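Whiteboard paint or a proper board for a box room?
Posted in Home & DIY, May 5, 2018

skondirari
I've taken over the box room as an office and I want something large and white to scribble on. My choices are a tin of whiteboard paint for the long wall or an actual board, which costs more and has to be got up the stairs of a Bultbridge terrace. The wall is old plaster, painted over by everyone who has ever lived here, and has the complexion of a porridge. Will the paint cover that? And does either of them stay white, or am I buying a very slow grey?

broltau_bill
Paint won't cover porridge. It gives you shiny porridge. I did our kitchen wall and spent 19 evenings filling and sanding before a drop of the expensive stuff went on, and you can still feel every ripple when you write on it. My handwriting was poor enough without terrain.

Buy the board. Get one bigger than you think you need and measure the turn at the top of the stairs first. Mine was 115 cm on the short side and the landing wasn't. It lived in the hall until we moved.

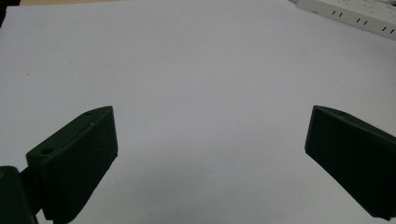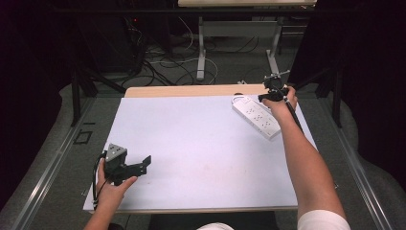
How long should I leave whiteboard paint before writing on it?
Go by the tin, and if it gives a range, take the long end. Mine felt dry the next morning, so I wrote a shopping list on it, and we had "onions" on that wall for the rest of our tenancy.

macmathuna_flat2
just get the paint its fine. 50 quid and a roller, sorted. never had a problem

skondirari
Is your wall flat, though?

macmathuna_flat2
its a door

penny_plain
On the staying white part: cheap melamine boards ghost. You wipe them and last month's plans are still faintly there, judging you. Enamelled steel costs more and wipes properly, and it takes magnets. Whichever you buy, wipe it while the ink is fresh and keep permanent markers in another room, ideally another house. If somebody does use one, scribble over it with a dry-wipe pen and rub both off together. Works most times. Don't use the green side of a washing-up sponge, as that's how I came to need a second board.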